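The bread goes in the basket, then it comes out again

Josiane Besnard has the kettle on before I have found a place to put my coat. Her bench at the Odthorpe shared workshop is at the far end, past the lathes and a pile of bicycle frames, and it sounds different from the rest of the building. Everybody else is drilling. Josiane's corner hums.

She has been building a two-armed tabletop robot she calls Kivolus (the name came from a misheard word in a crossword, and she won't say which word). The job she has set it is wonderfully small: pick up a toy bread roll, put it in an orange basket, take it out, do it again.

"People want it to make coffee," she says. "I'd love it to make coffee! But coffee is maybe forty problems stacked on top of each other, and the bread is three or four. I can hold three or four in my head when I'm driving home."

Before robots, Josiane repaired sewing machines for 15 years, and she talks about motors the way some people talk about horses. She bought the first arm secondhand and spent a winter getting it to move at all. The second came the following December, after she had sold a van. She does the wiring, the mounts and most of the code herself, with help on the math from whoever is sharing the late slot at the workshop.

I ask whether the bread was chosen for any deep reason.

"It was in my niece's play kitchen. I tried a wooden egg first, and an egg is a terrible place to begin. It rolls, it's slippery, you never get the same egg twice. Then I picked up this roll and thought, well, it has a long side and a short side, and the stripes give the camera something to chew on."

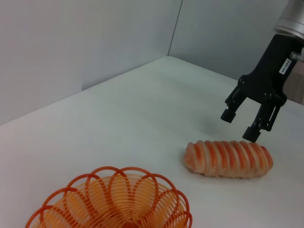

Kivolus over the roll, with the fingers open and the basket close by.

The cameras took longer than the arms did. There is one at the wrist and another looking down from higher up, and for several weeks she trusted only the high one. It gave her a tidy overview of the table and she could plan a whole move from it. Then the fingers would come down half a finger's width off, and the roll would squirt away sideways.

"From up high everything looks easy," she says. "You think, oh, it's right there, just grab it. The wrist camera is the one that tells you you're about to pinch the end."

She rebuilt the wrist bracket 11 times. The old ones are in a biscuit tin under the bench and she got them all out for me, lined up in order, and was delighted to find that number six was better than number eight. The trouble was flex. A bracket that felt solid in the hand would nod very slightly whenever the arm stopped short, and the picture would be a hair off for the next move. The current one is thick, ugly and held on with more screws than it needs. She loves it.

Software is a more tender subject. Josiane started out writing every motion by hand, point by point, and had a folder of moves that worked beautifully as long as the basket never shifted. Now she guides the arms through the task herself and trains on those recordings. The program that keeps them sorted is called Huet, her own work, and it is the part of the project she seems proudest of. It lets her scrub through a run, mark the moment a grasp begins, and throw out the ones where she fumbled. There are 210 good runs in there so far.

"Two hundred and ten that I'd show my mother," she says. "The bad ones I keep in another folder. I go and look at them when I get cocky."

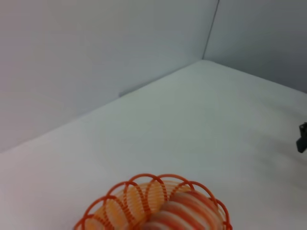 Lighting was the next thing she wanted to talk about, and I am glad she did, as it had never crossed my mind that a robot could be bothered by a bright afternoon. The workshop windows face west, and early on the arms did well in the morning and got steadily worse toward four o'clock. Her answer was to close in the work area. With pale walls meeting in a corner behind the white tabletop, the orange basket is far and away the loudest color around, and even the gripper's shadow spreads out into a soft gray patch instead of a hard line. "Boring walls, bright basket," she says. "I had a patterned cloth under there at first, a really pretty one, and it was a disaster." The cloth now covers her toolbox.

The basket makes trouble of its own, mostly with its rim. Those overlapping loops are lovely to look at and they are exactly the right size to snag a fingertip. Her early approach was to stay well clear of them, coming in from high above and letting go, which meant a lot of bread landing on the table. These days she works with the rim much closer to the tool, and she has one arm tend the basket while the other goes for the bread.

"Two arms is not twice the work," she tells me, laughing. "It's more like five times. They have to be polite to each other. I had them both go for the middle once and I hit the stop button so hard I cracked the cover."

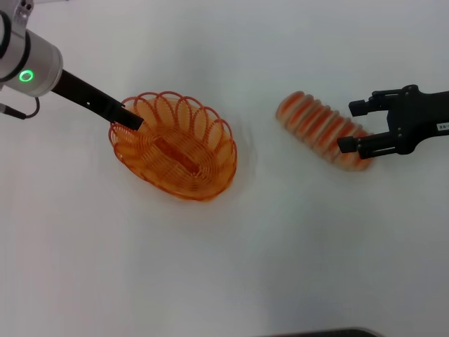

Both arms on the job: one at the basket rim, the other at the end of the striped stack.

How often does it work? Josiane keeps a notebook for this, a paper one, and reads me the latest entry. Out of a session of 23 tries, she counted 15 she was happy with. Most of the rest went wrong at the grasp, with the fingers closing too near one end so that the roll tipped on the way up. She thinks slower closing will fix a good part of it. She also thinks she has said that before.

Next comes a new set of fingertips. A friend at Cundora, the little molding shop across the yard, is pouring her some softer pads to try, and she wants to see whether a bit of give will forgive a crooked approach. After that she would like to add a second piece of food, though she has ruled out the egg.

I ask what she would say to someone who wants to start something like this in a spare room. She thinks about it for long enough that her tea goes cold.

"Get one arm. One! And pick an object you don't mind looking at, because you'll be looking at it for months. Write down what you changed before you change the next thing. I lost most of a spring to changing two things at once." She reaches for the roll and turns it over in her hand. "And come and find people. Somebody in this building has already stripped the screw you're about to strip."

She asks whether I want to see it run again before I go. I do, and we stay for another six.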